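Water concession terms to be published before bids open, says Sakden regulator

The terms of the proposed water and sewerage concession in Sakden will be made public before any bid is opened, the head of the district's Office for Utility Contracts has confirmed.

Ms Jyoti Vishwakarma, the Director of the Office, was speaking in an interview at its headquarters in Gundero. She said that the concession would run for 25 years and that ownership of the pipes, pumping stations and treatment works would remain with the district throughout.

"We are granting the right to operate and to collect charges," she said. "The land and the works stay on the public register, and the operator must hand them back in the condition set out in the schedule."

According to the Director, 73 firms asked for the preliminary papers when they were issued in December. Those wishing to go further must show experience of running a supply of similar size and lodge a bid bond with the Office.

Asked about the position of existing staff, Ms Vishwakarma said that 300 employees of the district water service would transfer on their present pay and pension terms. Redundancies would be barred for the first 2 years. "After that period the ordinary law applies," she said, "and the unions have been told so in writing."

Mr Tormod Bakke, the Office's head of tariffs, who joined the interview, said that charges would be reviewed each year against a published formula. The operator would be free to ask for a further increase, but would have to open its accounts to the Office before the request was heard.

He accepted that leakage in the older districts remained the main difficulty. The Kernero reservoir main, in particular, would need to be replaced early in the contract -- a cost which bidders have been instructed to include in their offers.

On the question of foreign ownership, the Director said that no limit had been set, although the operating company must be registered in Sakden and keep its billing office there. Consortium members will not be allowed to sell their shares without written consent.

Written comments on the draft terms may be delivered to the Gundero office until noon on Saturday.

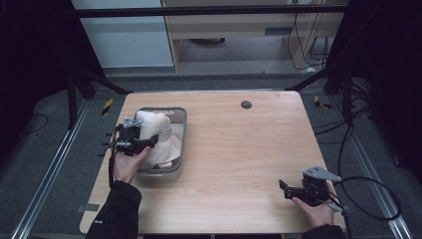
Who will own the treatment works once the concession has been granted?

The district will continue to own them, and the operator must return them when the contract ends.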